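I moved the router out of the hall cupboard in November, after a month of logging the signal in each room. The log holds 3,591 readings, taken by a small script on an old laptop, and most of them are dull. The kitchen was always fine. The bedroom at the back lost its connection on 13 occasions, nearly all in the evening.

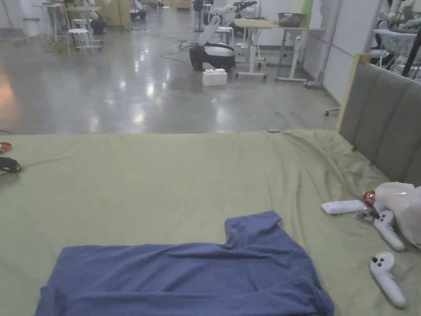

Tuncay Erdem, who wired half the houses in our part of Grernatthorpe, had told me to look at the chimney breast first. He was right. The old router sat directly behind it, so anything going to the back of the house had to pass through brick and whatever the last owners used to fill the fireplace. I had blamed the neighbours' networks and spent two evenings changing channels, which made no difference I could measure.

The new position is on the landing, at head height, on a shelf. The cable run is longer than I wanted, but it follows the skirting and needed only one hole. I kept the same router, an Idano, and the same settings apart from channel width, which I reduced on the slower band. That costs a little top speed and I haven't missed it.
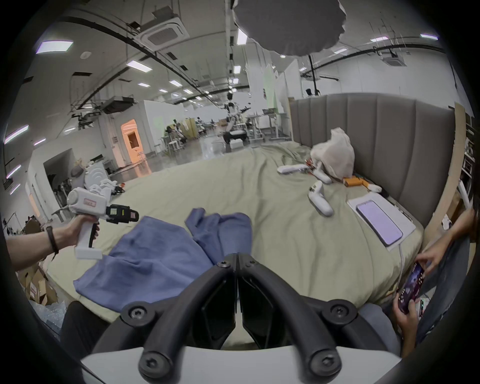 Signal strength in a bedroom depends a good deal on where you put the laptop. I took one set of readings on the windowsill and another at pillow height, and the second set was worse by 5 dB. Furniture is part of it. A tall upholstered headboard like the grey one here is mostly padding and shouldn't matter much, though a metal bed frame or a mirrored wardrobe can. I now measure where people use the thing, and leave the windowsill out of it.

The next 1,000 readings will be from the landing position only. Nesrin Taşdemir has asked for the script – I'll tidy it up and post it once I've taken my own passwords out.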